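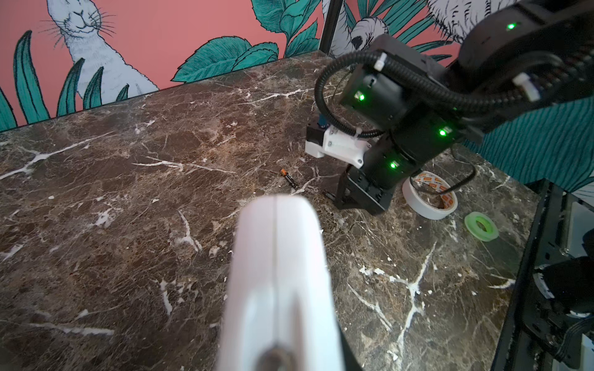
What happens to the people on the bench when the sorting gets automated? At Konley they're all still there, but they do a different job from the one they were hired for, and most of them had something to say about it.

I spent most of 28th August at Konley's repair and returns shop, where they take in small household gadgets, fix what can be fixed and strip the rest for parts. Doina Papadopoulos, who runs the floor, met me at the door with a visitor badge and a very strong coffee (thank you, Doina!) and we went straight in.

The arms do the picking and placing now. Loose bits come off the strip-down benches – batteries, screws, rolls of tape that somebody left in a box – and get sorted for reuse or recycling. Until May that was all done by hand, and each person on the crew did a full shift of it. I asked Hala Mansour if she missed it and she laughed at me. Her wrists used to ache by lunchtime, she said, and she'd go home and see batteries when she closed her eyes.

What she does now is teach. She runs an arm through a pick, watches it try, fixes the grip and goes again. On the day before my visit the sorting line got through 1,766 parts, and 31 of them ended up on her tray because the system wasn't sure what they were. She likes the tray! She says it's the only part of the old job that was ever interesting.

Not everyone is so cheerful. Tharindu Biswas has been on the benches for 18 years and he told me he finds the new setup lonely. When they all sorted by hand they talked the whole time, and now he's at one end with a screen and his old bench partner is two rooms away on customer repairs. He also thinks the training was rushed – 15 hours, spread over evenings – and he'd have liked to be asked before the software was picked instead of after. Doina didn't argue with him. She's moved the breaks so the whole crew stops together again, and that seems to have gone down well.

Pay was my other big question. Anyone who passed the training went up a grade, Hala included. Two people decided it wasn't for them and moved over to the parts counter on their old rate, which I thought was a bit stingy, and I said so.

We finished up in the canteen with lentil soup and a long argument about whether trainees should still learn to sort by hand first. Tharindu says yes, at least a month of it. Hala says a week is plenty. I'm with Tharindu on that one, and I'm hoping to get back once the next group of trainees has started.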